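Releo opens its second lending kitchen, and would like its lids back

January
By Gunnlaugur Holst, Releo press desk

Releo, the household lending library, opens its second branch this month above the old Golla shoe shop. Members can borrow bowls, baking tins, folding chairs and the sort of large pan that is needed twice a year and in the way for the rest of it.

The first branch opened in a former ticket office and now has 832 members. Between them they took out 2640 loans last year, most of them in December and nearly all of those on the same afternoon. The fish kettle went out once. It came back with a note saying the fish had been too big.

The new branch has more shelves, a proper sink and a door wide enough for a trestle table, a feature the ticket office lacked and which several members discovered while holding one end of a trestle table. Membership costs £19 a year and covers any number of loans, up to six items at a time. Students and anyone living in temporary housing join free.

"People assume we started this to save the planet," said Zbigniew Kubiak, who runs Releo. "I started it because I had moved into a flat with one cupboard, and my mother had given me her dinner service. I am glad about the planet as well."

New for this year is the Cluster, a starter set for people setting up home for the first time. It holds enough plates, bowls and dishes for four and can be kept for up to six months, by which point most borrowers have either bought their own or been given far too much by relatives. Colours are mixed. Requests for matching sets will be listened to with sympathy.
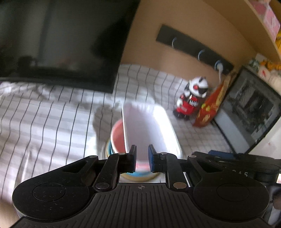
Bowls in pink, light blue and yellow, with a white dish on top.

The Cluster was tried out last autumn with 43 households. The bowls were the most popular part by some distance and were used for soup, cereal, keys and, in one case, a leaking window. The gravy boats have been withdrawn from the set following a complete lack of interest. They can still be borrowed separately, and Mr Kubiak would be pleased if somebody did.

Releo is also asking for donations ahead of the opening. Mixing bowls, oven dishes and sharp knives in a safe wrapping are all welcome. Fondue sets are not – the library owns eleven and has run out of ways to say thank you. Plastic tubs will be taken only if the lid is present and fits, and staff will check.

Late returns carry no fine at either branch. Borrowers get a polite text message after a week and a slightly less polite one after two.

The branch will open from 10am, with tea, cake and a short speech by Mr Kubiak, who has promised to keep it under four minutes. The cake is from Urbańczyk, the bakery next door. Visitors are asked to bring their own mug, or they may join and borrow one.

Press enquiries: Gunnlaugur Holst at the Releo press desk, mornings only.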